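3.2 Where people put the cup down

Most of the earlier work on shared tables asks who sits where. We wanted something smaller – where a cup ends up once a person stops drinking from it, and whether that spot moves when a second person joins. Sabbagh and Cho had tried this before in the Zamfir reading room but only with note takers, no photos, and the notes did not agree well enough to use.

Sites. Two cafes, Priltora and Vedo. Both have long shared tables, both let us work through September. Priltora is the louder one. Vedo closes earlier so fewer evening sessions from there, see Section 5 for what that does to the comparison.

Sample. 259 sessions recorded, 200 kept. Dropped ones were mostly people who left before the first refill, plus a few where the coding sheet was incomplete. A session starts when the cup first touches the table and ends when the person stands up. We did not record names or ages. Groups of more than four were left out from the start.

Coding. Table top split into 8 zones, four along each long side. Coders marked the zone at every set-down, also whether the hand stayed on the cup or let go. "Let go" means no fingers touching, even if the palm rests next to it. This took two rounds to get right. In the first round A-yeong Cho coded resting hands as holding and Suha Sabbagh did not, so the whole first batch was done over. Disagreements after that were talked through, not averaged.

What counts as the middle. Harder than expected. People at the cafes called anything past their own plate "the middle", which on a wide table is still well on their side. We use the stricter sense: a cup is central if it stands between the reach areas of both parties and belongs clearly to niether (Figure 4). Cups near the border went to the closer side. We know this makes the central class small. A looser rule would fill it up but then it stops meaning anything.
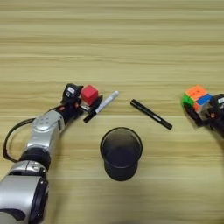

Figure 4. Central placement, cup between the two sides.

Solo sitters rarely used the central zones, and when they did it was late in the session, often after a laptop came out and the near zone filled up. Pairs were different. One cup would drift toward the middle during talk and then stay there, the other stayed close to its owner. Which of the two drifted was not tied to who arrived first. We had expected it would be.

Refills reset the pattern. After a refill the cup went back to the near zone in pairs and solo sessions alike – staff at both sites set it down close to the customer, so part of this is thier habit and not the sitter's. We can't separate the two with the present data. The Brilness trays used at Vedo add another problem, as some people never took the cup off the tray at all. Those sessions are kept but flagged, and the tables in Section 4 are given with and without them.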